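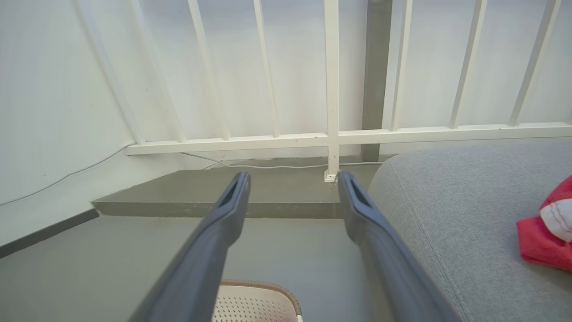
Two gray gripper fingers, seen from the robot's own wrist. The white railing is straight ahead.

How Does a Robot Pick Things Up?
By Flora MacKinnon

Pick up a sock. Go on, I'll wait.

Easy, right? You probably didn't think about it at all. Your hand opened, your fingers closed, and up came the sock. Now try it again, but with thick winter mittens on, and only use your thumb and one finger. Oh, and close one eye!

Now you're a lot closer to knowing what my job is like for the robots. I test grippers. A gripper is the part at the end of a robot arm that grabs things, and I get to find out which ones are good at it and which ones drop stuff on my foot.

Why only two fingers?

Kids ask me this more than anything else. You have five fingers on each hand (counting your thumb), so why would a robot get just two?

Well, every finger needs a motor to move it, and sometimes more than one motor. Motors are heavy and they cost money, and each one is another thing that can break. Two fingers that squeeze together can do a huge number of jobs: a cup, a pencil, a sock, the handle of a drawer. Try it with your own thumb and pointer finger for one whole snack. You'll be surprised how well you get along — unless the snack is soup.

Look at the fingers in the photo at the top. They lean in toward each other like an open letter V, with a wide gap in the middle. Anything the robot wants to grab has to fit in that gap first. Each finger also has a long slot near its tip. Finger shapes like that are one of the things I compare, along with how wide they open and how blunt the ends are.

An eye on the wrist

The photo came from a little camera at the wrist. Imagine if you had an eye just above your palm! Wherever your hand went, your eye would go too, and you'd always see your own fingers.

That's great for the last little bit of a grab, when you need to know if the thing is between your fingers yet. It's not so great for finding your way across a room. Look at the sofa on the right. It's so close that you only get part of it, and there's something red and white sitting on it. Is it a plush toy? Is it a cloth? I've looked at that picture a lot and I still wouldn't bet my lunch on either one. The robot has the same trouble. To know more, it would have to move its hand and look again.

Railings are tricky in their own way. All those thin white bars are in front of a white wall, and white on white is hard for a computer to sort out. The dark gray column behind is much easier to pick out. There are thin white cables down low, too, and a cable is just the kind of skinny thing a camera can miss.

The big gripper contest

Last March my friend Callum Morrison and I had two grippers to compare. One was called the Ginetti and the other was called the Kerr. (Yes, they have names. No, they don't answer to them.) The Ginetti has stiff fingers. The Kerr has fingers that bend a tiny bit when they touch something.

We gave them the same arm, the same camera and the same pile of stuff, and they took turns. That's called a fair test. If the Kerr got all the soft toys and the Ginetti got all the marbles, we wouldn't learn much.

By the end we had done 732 grabs. The Ginetti missed 65 of its tries, mostly on squishy things. The Kerr was better with squishy things and worse with flat ones. It could not pick up a playing card to save its life! Callum cheered every time it tried.

So which one won? It depends what you want to pick up. I know, I hate that answer too. But if your robot tidies up toys, I'd choose the Kerr, and if it sorts cards, get the Ginetti.

Try it yourself

You'll need two wooden spoons, some tape, and ten small things from around the house. Ask a grown-up before you take the spoons.

Hold one spoon in each hand and use them as your gripper. Try to lift each thing into a bowl, and write down every hit and every miss. Then wrap the ends of the spoons in tape, sticky side in, and do all ten again.

Did the tape help? Did it help with everything? Next, ask somebody to hold a paper tube up to your eye so you can only see a small circle, and have another go. I got four out of ten that way, and one of those was a banana.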